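Teaching a Robot When to Let Go

The flower trade runs on hands. A rose that is cut in the morning may be picked up and set down a dozen times before it reaches a vase, and most of those times it is a person doing the lifting. Machines can measure stems, cut them to length and tie bunches with a band. What they do badly is pick one soft, irregular piece of plant out of several and put it somewhere else without creasing it.

Florencio Esteban has spent most of the past two years on that problem. He runs a small manipulation group at Worku, a research lab on the second floor of a former printing plant, and the method his group has been working on is called Preltent. The name started as a folder on a shared drive and stuck.

Esteban came to plants by way of cardboard. His earlier work was on opening boxes, and it depended on the fact that boxes are all more or less the same. "With a box, if you know where one corner is, you know a lot about the other corners," he says. "With a leaf, you know where that leaf is. The next one can be doing anything."

Preltent belongs to a family of methods in which a robot learns from demonstrations. A person guides an arm through a task many times while the joint positions and camera pictures are saved. A neural network is then trained to predict what the arm should do next, given what the cameras see. The approach has worked well for folding towels, stacking cups and similar chores. It has a known weak point, though. The network copies the average of what the people did, and when people do a task in two different ways, the average can be a way that makes no sense at all.

Rose sprigs bring out that weakness. Some operators take a sprig by the stem, low down, and let the leaves hang. Others close the fingers right where the leaves join. Either one works. A robot trained on both will sometimes aim for a point between the two and close on the edge of a leaf, which then tears.

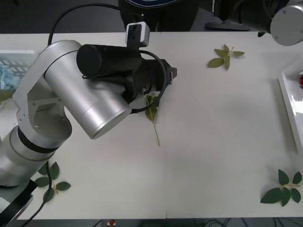
Esteban's group handles this by splitting each grasp into two decisions. The first is where to go. The second, made only when the fingers are already close, is whether to close them, back off or shift a little and look again. The two parts are trained separately, and the second part sees only the last short stretch of each demonstration. With the black fingers over a small sprig, its leaves partly hidden beneath them, the choice belongs to the second part. The other sprigs on the table, with their leaves spread in different directions, are left out of the decision until the next pick. Esteban calls this second part the checker. It is a much smaller network than the first, and it can be retrained in the time it takes to eat lunch.

The checker learns from failures as well as successes, and this is where the method differs most from earlier work. In the usual setup, a demonstration in which the operator fumbles is thrown out. At Worku the fumbles are kept and marked. An operator who sees the fingers coming down wrong taps a foot pedal, lifts the arm and tries again. The moment of the tap becomes a training example of when to back off.

The group collected 1033 demonstrations, a modest number by the standards of the field. Over 26 of every hundred included at least one tap of the pedal. Under the old rules, all of those would have been deleted.

To find out whether the checker was doing anything useful, the group ran the same picking task with and without it. The arm was given freshly cut sprigs in random positions and told to clear the table. Without the checker, it often closed on a leaf edge and carried on as if it had a good grip. With it, the arm hesitated more, and on difficult sprigs it sometimes backed off four times before closing. It was slower. It also tore far fewer leaves, and it dropped less along the way.

The slowness bothers some people. Erkasach, a company that builds packing lines for greenhouses, has followed the project from early on and would like to see it run at a speed a grower could pay for. Esteban does not dispute the point. A practiced worker can clear the same table while the robot is still deciding on its first few sprigs, and he has timed it.

He is more interested in why the arm hesitates. In August the group went through the recordings of every backed-off grasp in the test runs and sorted them by cause. Many came from overlapping leaves, which they had expected. A large share came from glare. Pale, shiny surfaces under the ceiling lights confused the wrist camera at certain angles, and the checker, uncertain about what it was looking at, chose to lift away. Changing the lights helped with some of these. The rest will need training examples recorded under many kinds of light, and that work has begun.

Another finding was less welcome. The checker trained on roses did poorly when the group tried it on eucalyptus, whose leaves are stiffer and sit along the stem in pairs. It backed off from grasps that would have been fine. Retraining with a small batch of eucalyptus demonstrations fixed most of this, but it means the method does not carry over from one plant to another as freely as Esteban had hoped. He had written the opposite in a grant proposal, and has since corrected it.

A second lab, Prallitz, is now repeating the experiments on its own equipment, with a different gripper and operators who have never met the Worku group. Robot results have a habit of holding up only in the room where they were made, and Esteban says he will not make larger claims until those numbers are in. The Prallitz team has asked for the raw recordings, fumbles included, and has them.

The next stage at Worku is to use two arms on one sprig, with one holding the stem and the other stripping the lower leaves, a job florists do with a thumb and a quick pull. The group has five operators trained for it. So far the leaves come off, and quite often the bark comes with them.

Contact the editors | Copyright, all rights reserved | Back to top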